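Plembridge Folding Table Cover, Fitted Style

Item no. 923
Sizes: Small, Medium, Large
Color: Oatmeal, Slate, Tomato

If you have ever spent the first ten minutes of a family lunch tugging a tablecloth back to the middle, you already know why we started making these. The Plembridge is a fitted cover, sewn like a bed sheet with elastic all the way round, so it hugs the underside of the table and stays put when somebody's little cousin grabs a corner. We sold 526 of them in our first year, mostly to people who had been sent by other people, and we still cut and sew every one in the same back room.

The cloth is a cotton and polyester blend with a wipe-clean coating on the top side only. We tried coating both sides early on (our customers with older tables wrote to us about it, kindly!) and found the cover slid around far too much. The plain underside grips better and feels nicer on the knees.

It fits rectangular tops with square or slightly rounded corners. Measure the length and width of the top, then the thickness of the edge, and write all three down before you look at the size chart. Please measure the table itself and not the old cloth, which has probably shrunk.

Gray wood-grain tabletops

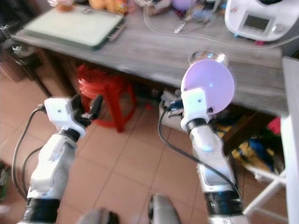
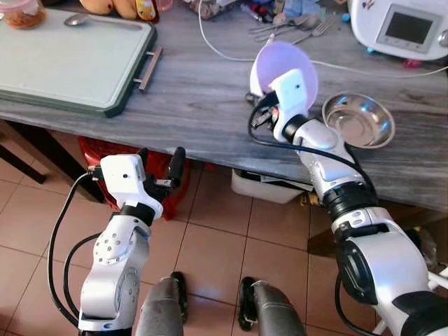
The Medium is the one most people end up with, and it has enough stretch to forgive you if you are a finger's width out. If your table falls between two sizes, go down for a thin edge and up for a thick one. Oval and round tables need our Standier cover, which closes with a drawstring and has its own page.

Care is simple. Wipe up spills with a damp cloth and a drop of dish soap, and machine wash on cool when it needs a proper clean. Hang it over a line or a door to dry. No dryer, please, and no bleach — the elastic hates both. Turmeric and beet juice will leave a mark if you let them sit overnight, and Oatmeal shows it the most.

Each cover comes folded in a cotton bag with a spare length of elastic tucked inside. Eduard Charvát, who cuts our patterns, will also make odd sizes to order. Send him your three measurements through the contact form and allow a little extra time, especially in August when the shop runs on half its usual hands.

Tomato in Large is back in stock as of June 25, 2024.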